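NOTA DE PRENSA

El Ayuntamiento de Pladalier aprueba el protocolo de seguridad para actos políticos en la vía pública

Pladalier, 7 de febrero de 2022. El Pleno del Ayuntamiento de Pladalier ha aprobado en sesión ordinaria el Protocolo municipal de seguridad y circulación para actos políticos en la vía pública, que regula la tramitación de mítines, marchas, mesas informativas y desplazamientos en comitiva de cargos públicos y candidatos dentro del término municipal. El texto entrará en vigor al día siguiente de su publicación en el tablón de edictos y será de aplicación a todos los actos comunicados a partir de esa fecha, con independencia de la formación convocante.

El protocolo sustituye a la instrucción interna de Policía Local vigente hasta ahora, que carecía de rango de acuerdo plenario y no contemplaba los desplazamientos en comitiva. La nueva norma no altera el régimen del derecho de reunión ni las competencias de la autoridad gubernativa. Su objeto se limita a la ordenación del tráfico, la reserva de espacio, la coordinación de los servicios municipales y la documentación de incidencias.

Ámbito de aplicación

Quedan sujetos al protocolo los actos de carácter político con ocupación de calzada, acera o plaza pública en los que se prevea una asistencia superior a 200 personas, así como las comitivas formadas por más de 3 vehículos, sea cual sea el número de asistentes al acto de destino. Los actos de menor entidad se tramitarán mediante comunicación simplificada, en el mismo formulario y sin plan de circulación anexo.

Se excluyen las visitas institucionales organizadas por el propio Ayuntamiento, que continuarán rigiéndose por su procedimiento específico, y los actos celebrados en locales cerrados de titularidad privada, salvo en lo relativo a accesos y estacionamiento.

Procedimiento de comunicación

La entidad convocante deberá presentar la documentación por registro electrónico con una antelación mínima de siete días naturales. La comunicación incluirá el recorrido o emplazamiento, el horario de montaje y desmontaje, la identificación de la persona responsable ante la Policía Local y, en el caso de las comitivas, la relación de vehículos y el punto de estacionamiento previsto. Los cambios de recorrido posteriores al registro requerirán una nueva comunicación y la conformidad expresa de la Jefatura.

En los supuestos de urgencia reconocidos por la legislación aplicable, el plazo se ajustará al previsto en esta y la Policía Local elaborará el plan de circulación de oficio.

El Área de Seguridad Ciudadana emitirá un informe técnico con las medidas propuestas. El informe distinguirá entre medidas obligatorias (cortes, desvíos, vías de evacuación, acceso de ambulancias) y recomendaciones dirigidas al convocante. No contendrá valoración alguna sobre el contenido del acto ni sobre los intervinientes.

Comitivas y puntos de parada

El capítulo dedicado a las comitivas establece que el recorrido dentro del casco urbano se definirá de manera conjunta entre la Policía Local y el equipo de seguridad de la persona desplazada, cuando este exista. El protocolo prevé un itinerario principal y uno alternativo – ambos reservados hasta la finalización del acto – y prohíbe las paradas no comunicadas en los tramos clasificados como de sección estrecha.

La clasificación de tramos figura en el anexo cartográfico. Entre los sectores con restricciones se encuentra el barrio de Tiltside, cuyas calles en pendiente solo admiten un sentido de circulación y disponen de un único acceso para vehículos de emergencia. En este barrio, las comitivas deberán estacionar en la explanada inferior y completar el recorrido a pie. La plaza de Arnardóttir, emplazamiento habitual de los mítines de fin de campaña, conserva su uso actual, si bien la tribuna se desplazará al lado norte para liberar la salida hacia la avenida.

El lanzamiento de objetos contra personas o vehículos, el bloqueo de una vía de evacuación y la invasión de la zona reservada se consignarán como incidencias de nivel superior y se comunicarán de inmediato al cuerpo policial competente en la investigación.
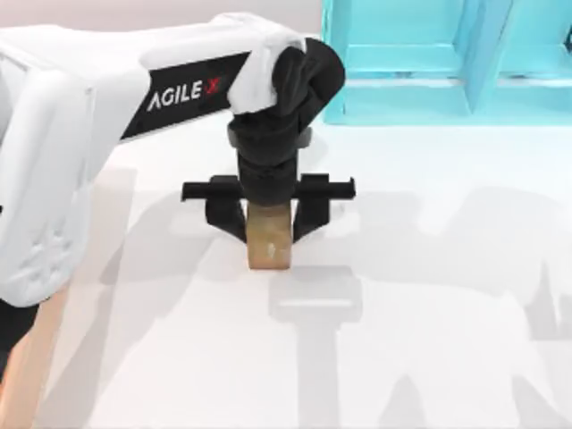 Brazo robótico blanco con la marca AGILE X y pinza negra que sujeta un pequeño bloque de madera. Imagen generada por ordenador.

Registro de incidencias

El Ayuntamiento creará un registro único de incidencias en actos políticos, cuya gestión técnica se ha adjudicado a la empresa Stotis dentro del contrato de mantenimiento de aplicaciones municipales, sin ampliación de su importe. Cada entrada recogerá fecha, lugar, tipo de acto, tipo de incidencia, servicios movilizados y estado de tramitación. El registro no incluirá la adscripción política de los asistentes ni datos identificativos de personas no denunciadas.

Los convocantes podrán solicitar copia de los asientos relativos a sus propios actos. Los datos agregados se publicarán en el portal de transparencia una vez al año, y el primer informe se presentará en junio.

Tramitación y alegaciones

El texto inicial fue sometido a consulta pública y recibió 1.088 aportaciones a través del portal municipal. La mayor parte se refería a los cortes de tráfico y al aviso previo a residentes y comercios. Como resultado de la consulta se ha incorporado la obligación de señalizar las restricciones de estacionamiento en los accesos al recorrido y de publicar los desvíos en la página web municipal el día anterior al acto. Se han desestimado las propuestas que condicionaban la celebración de actos al depósito de una fianza, por exceder la competencia local.

La concejala de Seguridad Ciudadana, Signe Fogh, ha señalado que «el acuerdo fija plazos, responsables y recorridos, y aplica los mismos criterios a todas las formaciones, tengan o no representación en este Pleno». Fogh ha añadido que «la Policía Local disponía de experiencia en estos dispositivos, pero no de un documento que los convocantes pudieran consultar antes de registrar su solicitud».

En el turno de intervenciones, los grupos de la oposición solicitaron que el informe técnico fuera recurrible en vía administrativa y que la clasificación de tramos se revisara al término de cada proceso electoral. La primera petición ha quedado recogida en el articulado. La segunda se ha trasladado a la comisión informativa correspondiente, que deberá pronunciarse antes de la próxima actualización del anexo cartográfico.

Disposición transitoria

Los actos comunicados con anterioridad a la entrada en vigor se celebrarán conforme a la instrucción precedente. La persona convocante podrá acogerse de forma voluntaria al nuevo procedimiento mediante escrito dirigido a la Jefatura de Policía Local, siempre que aporte el plan de recorrido completo.

El texto íntegro, el anexo cartográfico y el formulario de comunicación están disponibles en la sede electrónica municipal, en el apartado Normativa – Seguridad Ciudadana. Las consultas sobre la cumplimentación del formulario se atenderán en la oficina de registro, en horario de atención al público.

Gabinete de Prensa
Ayuntamiento de Pladalier
Área de Seguridad Ciudadana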